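How to oil a wooden worktop

Oiling a worktop is an easy job that people put off until the wood around the sink has gone the colour of old tea. It needs an afternoon and a willingness to eat supper off your knees.

Clear everything off, including the toaster you have been pretending doesn't shed. Wash the wood with warm water and a drop of washing-up liquid, wipe it down and leave it overnight. Damp wood won't take oil, whatever the tin promises.

Next, sand. Start with 120 grit if there are rings or scorch marks, otherwise go straight to 180, and always work along the grain. Going across it leaves scratches you will only notice once the oil is on. Hoover up the dust, then wipe with a barely damp cloth.

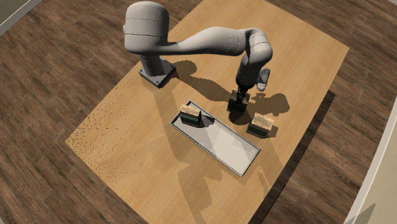 Pour a little oil on to a lint-free cloth and rub it in thinly. I use Tremo, mostly out of habit; Nustau is thinner and smells less like a boatyard. Wait 40 minutes, then wipe off everything the wood hasn't drunk. Be strict about this. Oil left sitting on top turns to a sticky skin, and you will be peeling the post off it until December.

Give it three coats, a night between each, with an extra one around the taps and on any cut ends. If you can reach the underside, do that once as well.

Oily rags can heat up and catch fire by themselves, so lay them flat outside to dry before they go in the bin. Don't ball them up under the sink.

Keep wet things off the top for a few days. Drips should sit on it in beads, and when they start soaking in, it wants another coat.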